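高専のロボット部で把持班をやっています。11月の校内大会に向けて、協働ロボットのアームに三本指のグリッパーを付けて「台所の小物つかみ」という課題に挑戦中です!とにかく毎日が楽しいのですが、ここ最近ずっと同じところで詰まっているので、経験のある方に教えてほしいです。

## 丸い金属と網のカゴ、どうつかめばいいですか?

投稿者:把持班の二年生

課題は、テーブルに置かれた小物をグリッパーでつかんで持ち上げ、3秒保持すること。制限時間は60秒です。小物の向きは審判が直前に決めるので、決め打ちの動作が使えません。練習では人が手で物を置き直しながら、アームを上から下ろす動作を繰り返しています。
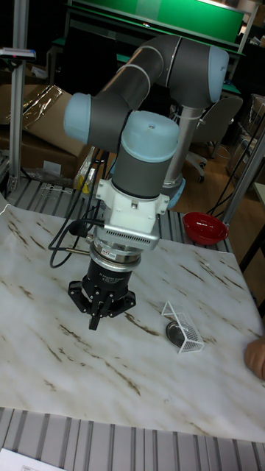
三本指で物をつかむとき、指は先に全開にしておくべきですか?

物の幅より少し広い程度にとどめるのがおすすめです。全開から閉じると隣の物に当たりやすく、閉じきるまでの時間も余計にかかります。

↑これは部の先輩が残したメモにあった問答で、そのとおりにしたら隣の物を倒す回数はかなり減りました。ただ、次の二つがまだ解決していません。

- つるつるした丸い金属は、指が触れた瞬間に横へ逃げる
- 横倒しの網カゴは、指先が穴に入って抜けなくなることがある

プログラムはPythonで、手首の力覚センサーの値も読めます。ログは451回分たまりました(全部の試行に成否のラベルを付けてあります)。でも眺めても傾向がよくわからず……。力のしきい値を変えるのと、下ろす位置を変えるのと、どちらから手を付けるのがいいでしょうか?

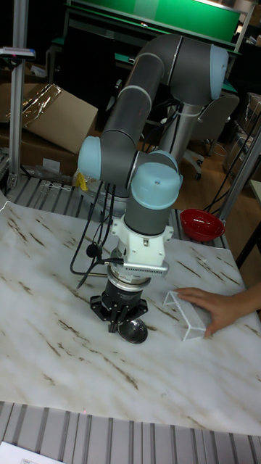

## 寄せられた回答

### 投稿者:Skalto工房の中の人

すごくいい課題ですね!読んでいてわくわくしました。

私なら位置を先に見ます。丸い物が横へ逃げるときは、三本の指が同時に触れていないことが多いです。一本だけ先に当たると、その指が物を押し出してしまうんですよね。次の順で試してみてください。

1. グリッパーの中心を物の中心に合わせ、閉じる速度をいちばん遅くする
2. 力覚センサーの横方向の値を記録し、最初に値が動いた向きを見る
3. その向きをもとに中心を少しずらし、もう一度閉じる

力のしきい値はそのあとで十分です。位置がずれたまま力だけ上げると、弾き飛ばす勢いが増します(私はこれで部品を何個も床に飛ばしました)。

あと、指先に薄いシリコンシートを貼るのも効きます。大会の規則で指先の加工が許されているか、先に確認を。うちが毎年出ているClakville杯では、貼り物は高さの制限内なら認められていました。

### 投稿者:通りすがり

吸盤にすれば一発だと思います。

### 投稿者:元ロボ部、いまはBekumで搬送機の設計

吸盤は網に使えないので、今回の課題だと三本指のままでいいと思いますよ。持ち替え機構を作る時間があるなら、把持の練習に回したほうが絶対に楽しいです!

カゴの穴に指先が入る件、私も学生のころ同じ目に遭いました。網の面に指先を垂直に当てず、枠か角を狙うのがコツです。枠は面よりたわみにくく、センサーの値もきれいに立ち上がります。抜けなくなったときは、真上に引っ張らず、少し指を閉じ戻してから開くと外れやすいです。
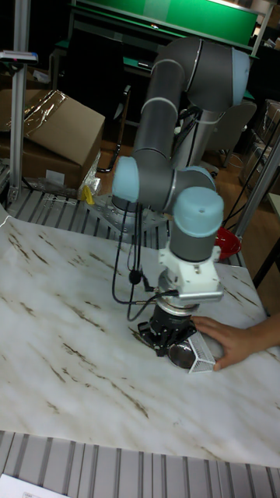
ログの話も少しだけ。451回を一つの表にまとめて眺めても、たぶん何も見えてきません。私たちの部では「物の種類」と「置き方」で分けて、成功率を小さな表にしていました。写真のように丸い金属のすぐ隣に網の容器を傾けて置く配置は、単独で置いた場合と別の項目にしたほうがいいです。隣に物があると指の開く余地が減るので、失敗の理由がまるで変わってきます。それと、人の手が容器に触れている試行は、手を離した試行と混ぜないこと!支えがあるだけで網の動き方が違うので、そこを混ぜると力のしきい値の比較が全部ぼやけます。

分けた結果、件数が9回に満たない項目が出たら、そこは練習を足してから判断してください。Ntuliという無料の集計ツールがあって、ラベル付きのCSVを読ませるとすぐ表にしてくれます。慣れれば自分でPythonで書いても30行かからない程度の処理です。

### 質問者からの追記

ありがとうございます!!さっそく今日の放課後、遅く閉じるところから試しました。横方向の値、見事に片側だけ先に動いていました。中心の合わせ方が甘かったみたいです。

シリコンシートは規則を読み直したら「指先の加工は事前申請」と書いてあったので、顧問の先生に申請書をもらってきます。表の作り直しは、手で支えた試行に印を付けていなかったので、動画を見返すところからです。先は長いですが、網カゴの角を狙う練習が面白くてやめられません。表ができたらまたここに貼ります。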